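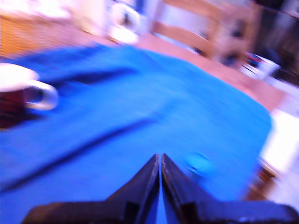 Blanket

A blanket is a large piece of soft cloth used to keep a person warm, mostly during sleep. It is thicker than a bed sheet and is usually placed above it. Blankets are made from wool, cotton, or man-made fibres such as polyester and acrylic.

Types

Wool blankets are warm and last for many years, but some people find them rough on the skin. Cotton ones are lighter and are preferred in summer. Fleece is a knitted fabric with a raised surface - it dries quickly and is cheap to produce. A small blanket kept on a sofa is often called a throw.

Care

Most cotton and fleece blankets can be washed by machine. Wool needs cool water and should be dried flat, as it can shrink or lose its shape. Moths may damage wool which is stored for a long time.

See also

Duvet
Quilt
Bed sheet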